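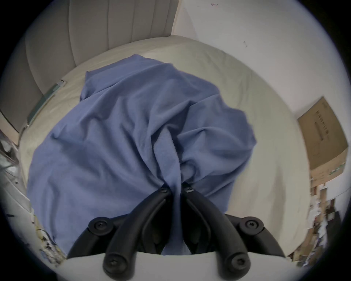
1/19/18

Bedroom corner, second session. I meant to write up the first one and never did, so this has to cover both.

Started with the blue stuff again. I know Areti thinks we should be on to the fitted sheets by now, but I still don't like my method for soft things that have no obvious top or bottom when you dump them on a bed. You get a heap, you pick a spot, you lift, and up comes a little tent with folds running off in every direction, and half the time the spot you picked is the middle of the thing. Then you're holding a peak and no corner. Lifting from the middle is fine if all you want is to move it! It's useless as the start of a fold.

What I've been trying: lift the peak, let the sides hang, look for the longest side, put it down, go for the end of that side. Two lifts before any folding. Areti's way is to skip the lift and drag one edge flat toward the headboard, then chase the rest out with the side of the hand. Hers is quicker on cotton. Mine is better on the slippery Folo pillowcases (they slide back into a heap if you drag them). We went back and forth on this through most of the coffee and didn't settle it.

The mattress surface matters more than I gave it credit for. The beige sheet has to be pulled tight before we start or everything on top creeps along with it, and then you're smoothing two layers at once and getting cross. I retucked it 17 times over the two sessions - yes, I kept a tally, it's on the back of the Vedport delivery slip. Most of those were on the near side where I lean on it. Could try the Grimeo sheet straps. There's a set in the drawer with the spare hooks, unless someone walked off with them.

Also, the channels in the headboard collect lint. I ran a dry cloth down each one and got a surprising amount of fluff out. Vacuum brush next time, the narrow one. The wide brush rides over the rounded parts and misses the grooves completely.

Light was good until after lunch. Pale sheet, pale headboard, so anything blue shows up nicely and you can read the creases from across the room. The cream towels are going to be miserable by comparison. I'd do them in the morning with the lamp on.

Timing: I set the kitchen timer for 60 seconds per item and mostly ignored it. When I'm rushing I fold crooked and have to redo it, so the timer may be making things worse. Areti wants to keep it. Fine, but I'm turning it to face the wall.

Laundry smell - the new Spanos powder is too strong. I had a headache by three. Going back to the old box until it's used up, and somebody please stop buying the big size.

To do before March:
Tight sheet, straps on, try one session with no retucking
Areti's drag and my lift on the same pile, swap halfway
Order more pillowcases, catalog page is marked, item 691
Ask Areti where the narrow vacuum brush went

Left the bed stripped and the window open a crack. Towels are in the hall closet, second shelf, already sorted by size, so please don't put anything on top of them.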